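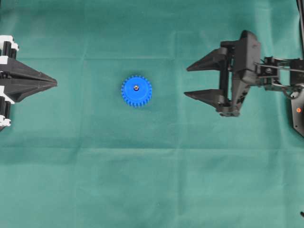

베르나데트 페닝턴은 톱니바퀴를 처음 배우는 사람이라면 계산식보다 이부터 만져 봐야 한다고 했다. 손끝으로 둘레를 한 바퀴 훑고 나면 '피치'라는 말이 저절로 이해된다는 것이다. 이 장은 그 말을 그대로 따라가 보려고 한다. 자, 서랍에서 기어를 하나 꺼내 오자!

분류: 교재 미리보기 > 기초 기계 공작
읽는 시간 7분

제2장 평기어, 이와 이 사이

평기어는 기어 가운데 가장 솔직하게 생긴 부품이다. 이가 축과 나란하게 곧게 뻗어 있어서 책상에 눕혀 놓기만 해도 구조가 거의 다 보인다. 파란 플라스틱 몸체에 작고 네모난 이가 고르게 둘러 있고, 한가운데에는 구멍 뚫린 은색 금속 허브가 박힌 기어를 떠올려 보자. 허브 둘레로 살짝 솟은 둥근 턱이 보스(boss)다. 처음에는 그냥 지나치기 쉬운데, 알고 나면 다른 기어를 볼 때도 자꾸 여기부터 눈이 간다.

왜 몸체는 플라스틱인데 가운데만 금속일까? 축과 맞닿는 자리에는 힘이 몰린다. 플라스틱에 바로 축을 끼우면 반복되는 하중에 구멍이 조금씩 늘어나고, 그러면 기어가 축 위에서 헛돌거나 흔들린다. 금속 허브는 그 힘을 받아 넓은 면으로 나누어 준다. 몸체를 플라스틱으로 두면 가볍고 소리도 조용한 편이다. 한 부품 안에서 두 재료가 서로 다른 일을 맡고 있는 셈인데, 나는 이런 대목이 정말 재미있다.

이번 장에서 가장 자주 쓰게 될 값은 모듈이다. 모듈은 피치원 지름을 잇수로 나눈 값이고, 맞물리는 두 기어는 모듈이 같아야 한다. 잇수가 32개이고 모듈이 2mm라면 피치원 지름은 64mm가 된다. 피치원은 이의 끝도 뿌리도 아닌 그 사이를 지나는 가상의 원이라서 자로 바로 잴 수 없다. 그래서 실습에서는 바깥지름을 먼저 잰다. 표준 평기어의 바깥지름은 잇수에 2를 더한 뒤 모듈을 곱하면 나온다. 위의 기어라면 68mm다.

측정할 때는 무늬 없는 천을 한 장 깔아 두기를 권한다. 기어가 미끄러지지 않고 이의 윤곽도 또렷하게 드러난다. 잇수를 셀 때는 이 하나에 연필로 표시를 하고 시작하자. 드론돈 공작실의 수업에서도 표시를 빼먹은 조는 꼭 한 개씩 틀렸다.

2.1절에서는 이의 각 부분 이름을 익히고, 2.2절에서 두 기어를 맞물려 속도비를 구한다. 버니어 캘리퍼스 사용법이 가물가물하다면 1장의 끝부분을 다시 펴 보고 오는 것이 좋겠다.

독자 의견

아를로 밥티스트
보스가 뭔지 이제야 알았어요. 집에 있는 고장 난 프린터를 뜯어 보고 싶어졌습니다.

웨케사 리이모
바깥지름 공식은 전위 기어에는 그대로 안 맞는데, 뒤에서 다루나요?

메이 크렌쇼
윗분, 차례를 보니 7장에 있네요. 저도 거기까지 빨리 가고 싶어요!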